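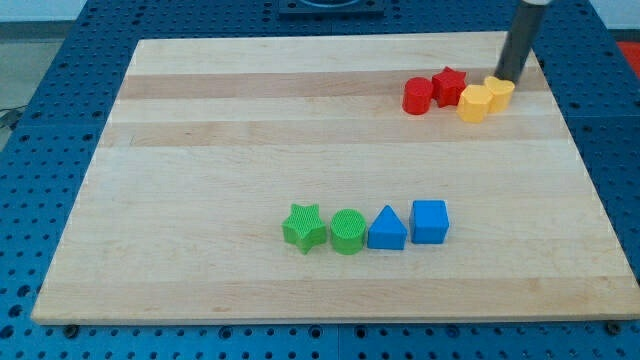 4.2 Recording a demonstration by remote control

1. Place the board flat on the table and set out the blocks for the task.
2. Select Record on the Nurkine pendant. Wait for the steady tone.
3. Guide the arm with the hand controller. Move one block at a time and keep the tip just clear of the board between moves.
4. Group the blocks by color. Order within a group is free.
5. Press Stop, then Save or Discard.

Note: Record 38 demonstrations per task before training – fewer than 31 will be rejected at upload.

Caution: Keep hands off the table while the arm is enabled. If the arm presses down on the board, release the trigger and raise the tip before you continue.

Rev. 24/05/2024, K. Akpalu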